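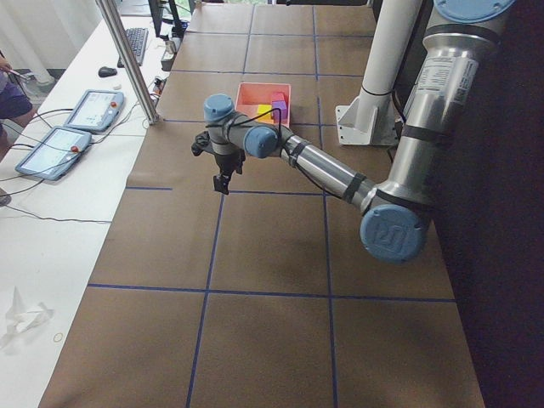
Rania Obeidat schreibt dazu, sie habe erst alle Felder benannt und danach das Klebeband gezogen, und seither liege die Kurzware bei ihr offiziell unter »Ersatzlampen«. Bitte die Reihenfolge einhalten.

7. Sortiertisch in Flulto anlegen

Sie benötigen einen Tisch, Packpapier, Klebeband und das Etikettenset von Dikport. Das Set umfasst 500 Etiketten. Wer nach einem Nachmittag mehr braucht, hat zu fein sortiert.

1. Tisch mit Papier abdecken. Falten dürfen bleiben, Flulto sieht sie nicht.

2. Raster kleben. Die Felder müssen nicht gleich groß sein, aber jedes braucht genau einen Namen.

3. Im Menü »Flächen« auf »Neu« tippen und das Raster von links nach rechts übertragen. Bei mehr als 13 Feldern fragt das Programm nach, ob Sie sicher sind. Die Frage ist ernst gemeint.

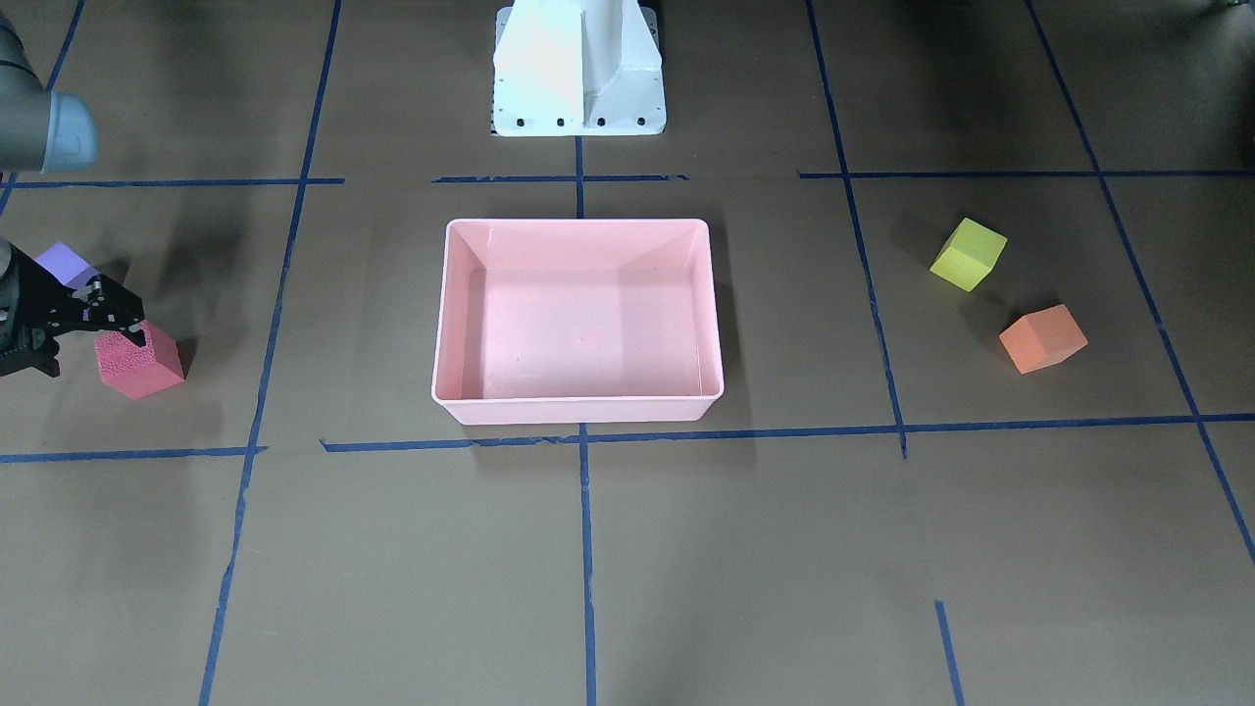 4. Jedem Feld eine Warengruppe zuweisen. »Sonstiges« ist zulässig – einmal.

Hinweis: Das Feld »Sonstiges« lässt sich nicht umbenennen. Die Vorgängerversion erlaubte es, und ein Kunde in Flindau hatte am Ende sieben davon.

5. Behälter als eigene Fläche anmelden, auch wenn sie auf dem Tisch stehen. Was im Behälter liegt, zählt nicht zum Feld darunter. 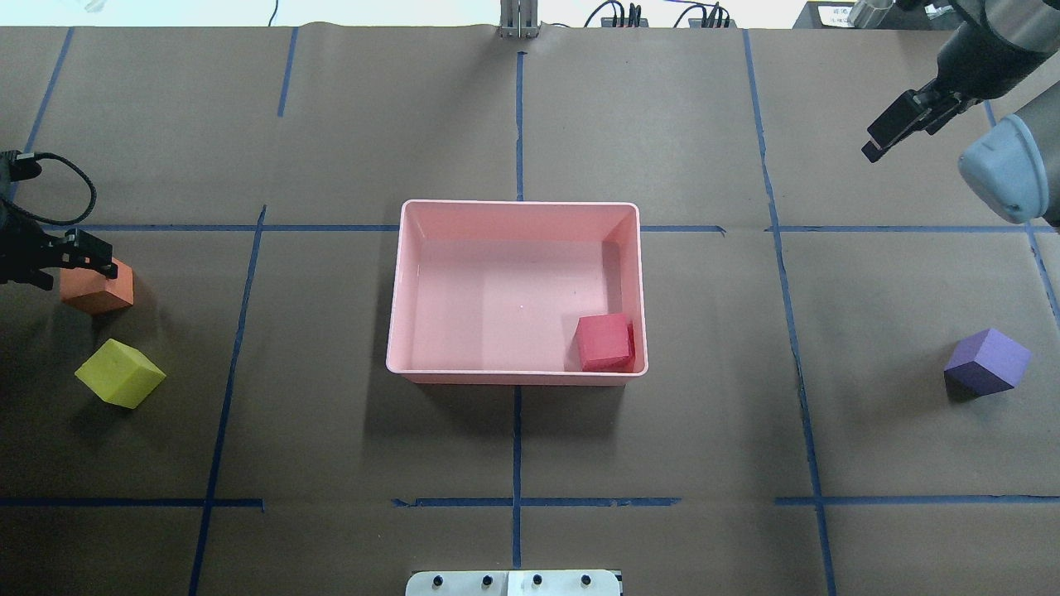

6. Etiketten drucken. Der Awad-Drucker zieht beim ersten Start ein leeres Etikett ein. Dieses bitte nicht aufkleben.

Achtung: Das Raster nach dem Druck nicht mehr verschieben. Flulto merkt davon nichts, Ihre Kollegen schon, meist erst im November bei der Inventur.

7. Probelauf: einen Artikel ablegen, Etikett scannen, Feldnamen vergleichen. Erscheint Meldung 513, ist das Feld doppelt vergeben. Dann zurück zu Schritt 3, das Klebeband darf bleiben.

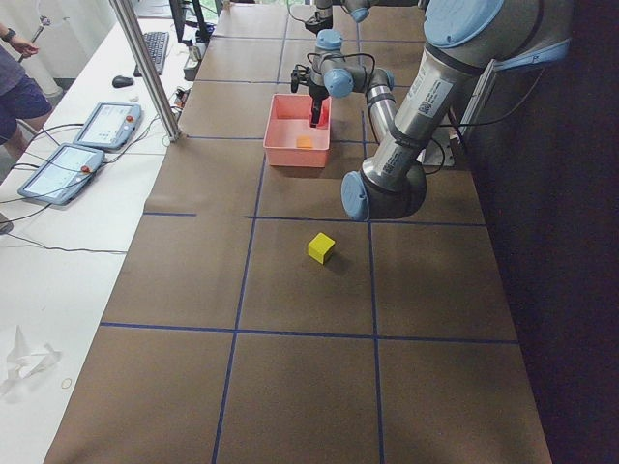 Abb. 4: Arbeitstisch mit Packpapier, Klebebandraster und Behälter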